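Trumevow Classroom Response Set

Item 2257
Sold by Strickland Campus Supply

Overview

The Trumevow set lets an instructor put a question to a lecture hall and collect answers from every seat. Each student holds a small keypad with number keys and a send button. Replies go to a receiver plugged into the instructor's computer, and the totals can be shown on the room's projector or kept private until after class.

The keypads do not need a wireless network or a student phone. They talk straight to the receiver, so the set can move from one building to another and be ready in a few minutes. Many departments keep a set in the main office and sign it out by the class period.

What comes in the case

Keypads, 89
Receiver with USB cable
Spare receiver
Hard carrying case with numbered slots
Printed setup card
Batteries for all keypads

Using it in class

Questions can be typed ahead of time or asked out loud with no preparation. The software records the answer from each keypad along with the time it was sent. If keypads are assigned by number at the start of the term, the results can be saved by student name and exported as a spreadsheet for the gradebook. If they are handed out at random, the results stay anonymous.

Instructors can set a time limit, allow students to change an answer, or close a question early. A second receiver can be used in very large rooms – place it near the back, away from metal shelving.

Batteries and care

Each keypad takes 2 AAA batteries. With normal class use a set of batteries lasts nearly 6 months. Wipe the keys with a dry or slightly damp cloth. Do not spray cleaner on them. Remove the batteries before summer storage.
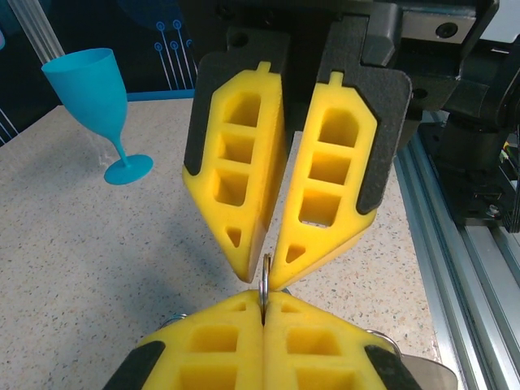

Question packs for the Trumevow set are sold separately by subject. The Druninia pack covers first-year biology and chemistry, and the Vudier pack covers introductory engineering and design. Questions in the Vudier pack can be paired with any picture the instructor loads. With the two yellow foam fingers, for instance, a class could vote on how the three rectangular windows in each one affect the way it bends, then talk it over and vote again. Both packs can be edited, and new questions can be added to them.

Ordering

Purchase orders are accepted from colleges and school districts. Replacement keypads are sold singly. Please have your receiver number ready when you order them – keypads are matched to the receiver before they ship.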